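fans reported that they had first met the model through a short video and only later through a magazine. This order was the same in both age groups. We therefore treat the personal account, and not the agency, as the main source of fame. 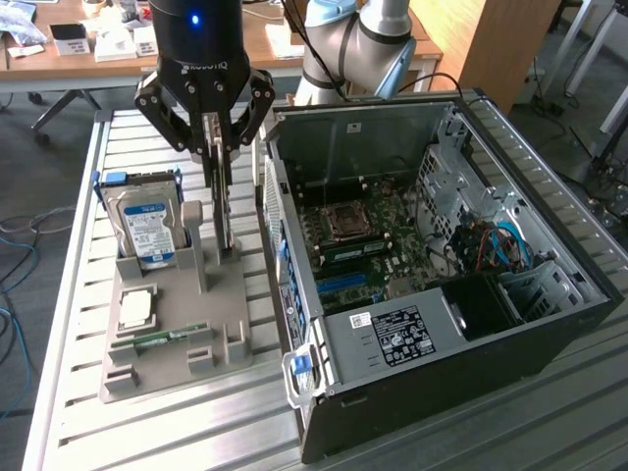

4.2 Interviews with followers

We spoke with 16 followers of swimwear models. Seven of them wrote comments every week. They valued posts on food, pets and family more than studio work, and one said that such posts "make her like a cousin."
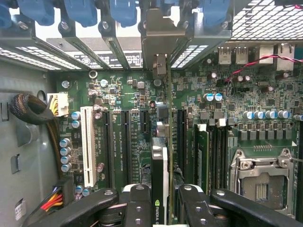 Ylva Björklund

The coding of the 148 captions was done by me and checked by Gervásio Holanda. We disagreed on 40 captions, mostly jokes, and these we discussed until one label was chosen. Captions which named a sponsor, such as the sun cream Pirkis, were kept in a separate group.

The share of personal and sponsored captions was counted by month of posting. December is left out.
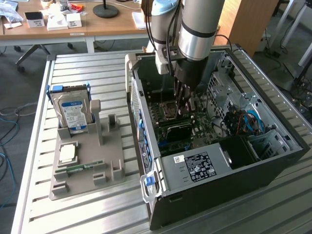
Brito, Saturday, May 16, 2020

The last round of interviews was closed on this date. The sponsored captions received fewer replies, but the replies were longer. We cannot say from our material if the followers trusted them less, and Section 5 returns to this question with the answers from the Grellitz group.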